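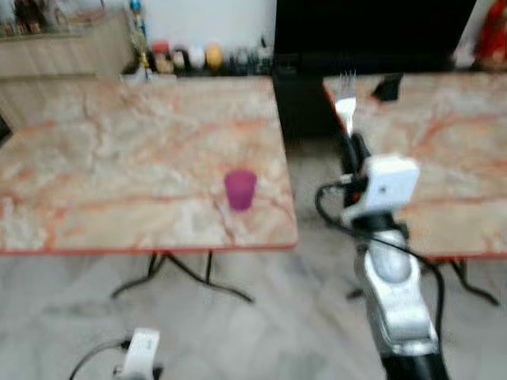 Purple cup on the marble-pattern table

Travel Health Board > Vaccines and jabs > Yellow fever certificate, old one still valid?

hillfoot_35
Posted May 17, 2018
I had my yellow fever jab years ago and the certificate has a ten year expiry date written on it, which passed in March. The Remavel clinic in town says I don't need another one because the rules changed and a single dose now counts for life. The tour company, Zepeda, has sent a checklist that says "certificate dated within ten years". I don't know which to go by. Has anyone travelled lately on an expired-looking card?

marrowbone
The clinic is right. The rule changed in 2016. The certificate is valid for the life of the person vaccinated, and that covers old cards with a date on them too. You don't need a new card and they shouldn't alter the old one.

tansy2148
Right on paper. My sister was held at a desk for over an hour last year with a card like yours. They let her through in the end but the officer had not heard of the change and had to ring someone. I would ask for the booster and save the worry.

marrowbone
I wouldn't have a live vaccine to please a man at a desk. The side effects are rare but they are real, and more so in older people. Print the page listing what each country asks for and keep it with the card.

tansy2148
I didn't say it was risk free. I said I would ask. If the clinic says no, fine.

hillfoot_35
Thanks both. I am 61, if that makes a difference.

oldferry
It does. Over 60 they are more careful about giving it, mainly with a first dose. You have had one already so it is less of a worry, but they will still go through your history. Tell them about any thymus trouble and anything that affects your immune system. I was asked about both.

Also check your route and not only where you end up. Some countries want the certificate if you have changed planes somewhere with yellow fever, even if you never left the airport. It depends how long you were there.

kettleside
Cost is worth a mention. Vinetti Pharmacy near me charges £67 and my surgery doesn't do it at all. It has to be a registered yellow fever centre or the card is no good.

dunlin767
Some people are told to have a second dose anyway. My husband had his first while he was on chemo tablets and the nurse said it might not have taken properly. So "one dose for life" is the general rule and there are exceptions. Same for anyone who had it as a baby or while pregnant, I think.

marrowbone
Agreed, those are the usual exceptions. That is about protection, though. The card itself is still valid.

hillfoot_35
None of those apply to me. I rang Zepeda this afternoon and they said the checklist is an old one and they would look into it. They wouldn't put it in writing. The Tumeo insurance policy only says I must follow medical advice before travel, so I have asked the clinic for a short letter.

tansy2148
A letter would do it for me. Keep it in your hand luggage.

oldferry
And take a photocopy of the card. Replacing a lost one is slow if the clinic has closed or thrown out its records.

hillfoot_35
Will do. Letter should be ready for collection next week.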